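Poetry workshop notebook, December, 7.40 p.m.
Upstairs room at Brastlow library

Radiator on full again, so the sonnet people sat by the window and the free verse people got the heat. Make of that what you like.

Main business was the Dolbridge pamphlet. We have 63 poems in the folder and space for rather fewer. Sobia wants to cut anything with a heron in it. I pointed out this would remove me entirely. She said she had noticed.

Read aloud: my long one about the ferry, 172 lines when I brought it in. Notes as given, so I can't pretend later I misheard.

- Starts on line 31. Everything before that is me finding my coat.
- "Silvered" three times. Keep one, preferably the last.
- The grandmother is good. Let her speak sooner and stop telling us she is wise.
- Bhuiyan liked the bit with the ropes and would like the rest to be more like the ropes.

Tried the exercise from last month: take a finished poem, remove every adjective, read it out with a straight face. Mine came to half a page and was plainly better. I put six adjectives back in when I got home, out of spite, and have since taken out four.

Long argument over line breaks. Bhuiyan breaks on the breath, Sobia breaks on the sense, and I have been breaking where the notebook runs out of paper. Must try the ferry poem on wider paper before defending this in public.

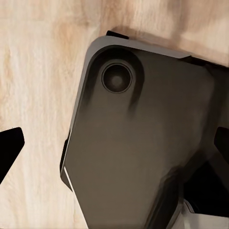

Dark grey device on pale wood
Round element set in a recess, upper left

Rhyme, then. Sobia's villanelle for the Stakcombe reading is nearly there. The refrain turns properly at the fourth stanza, but "harbour" and "barber" will get a laugh she doesn't want. She says she does want it. Left it in with a pencil query.

To do before the next one:
Ferry poem down to two pages, grandmother by line ten.
Ask Dolbridge whether the 1490 word limit includes titles. Mine are long.
Return Bhuiyan's rhyming dictionary, which falls open at "moon". I didn't do that.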